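Rereading Polluveck, volumes 1 to 6

I finished the sixth volume of Polluveck on Sunday and went straight back to the first. The series is by Éabha Keogh (script) and Wojciech Duda (art), and the English edition is translated by Ksawery Sadowski. These notes are mostly about how the books are put together. Mild spoilers through volume 4.

The basic unit is a 16-page chapter. Almost every chapter opens on a full-page panel of the ferry office at Skerbridge and closes on a half page with no dialogue. Volume 3 drops the opening panel twice, both times when Badow is narrating. I missed this on a first read. Badow's chapters also use a narrower gutter, and the lettering is a little smaller.

Page layout is a strict three-tier grid until the flood in volume 2. After that Duda allows a fourth tier, usually for background business: a clerk stamping forms, a dog asleep under a bench. The joke in the fourth tier often runs for several pages before it meets the main plot. The longest one I found starts on page 31 of volume 4 and ends on page 58. 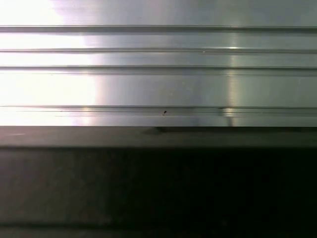

Sadowski's translation is plain and holds up well. He keeps the town's job titles in a flat office English, so Ashby is "Deputy Holder of Keys" all the way through, including in the scene where she is locked out. Sound effects are left in the art with a small gloss beside them. In volume 1 the gloss is sometimes placed over linework. From volume 2 on it sits in the gutter.

One continuity error. Ashby's ledger has 423 entries when she reads the total aloud in chapter 9, and the same ledger is said to be half full at 1,455 in chapter 11, which takes place the next morning. Gus Nguyen-Tran suggested in the comments on my last post that the second figure counts lines and the first counts passengers. That would work, but the panel in chapter 11 shows the same column heading. I have left it on my list of errors.

Volume 5 is the weakest. Three of its chapters cover the inspection, and the inspector has one gag, repeated at the same point on the page each time. Volume 6 goes back to the ferry office and is better for it. The chapter with the wrong umbrella is the best in the series so far.

Paper stock changed between volumes 4 and 5. The newer paper is whiter and shows more of the reverse side, which hurts the night scenes.

Kathleen Nic Aodha has lent me the Skerbridge side stories, which were drawn before volume 1. I will cover those next.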